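Session 8 notes: tidying robots and the people who used to do the tidying

Right, carrying on from the Litetside reading. I said I'd come back to Skonetti, because it's the case most of you asked about (and the one I know best — I spent a winter there pestering people on their tea breaks).

Before the change, Trinidad Lorente's team cleared 40 rooms a shift. Now the robots take the first pass and her people follow on behind. Sounds like less work, doesn't it? Ask Trinidad and she'll tell you it's different work, with a lot more looking and a lot less bending. Her knees are delighted. She does miss the chatting, though, as the team is now 2 to a floor. 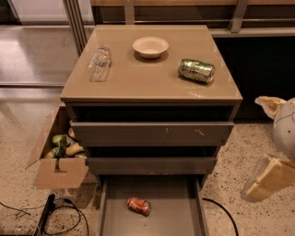 *Fig. 2. Bottle, bowl and can on top of the drawers, another can in the open bottom one.*

Think about Fig. 2 as a job sheet. Which things are rubbish? Does the bowl stay? Who shuts the drawers? A cleaner decides all that without noticing, and somebody at Skonetti had to write it down. That somebody was Gonzalo Cifuentes, a cleaner himself until December, and his pay didn't move for months — we'll argue about that in the seminar!

For next time: read the Ortuño chapter and bring one small decision from a job you've had that was never in the job description.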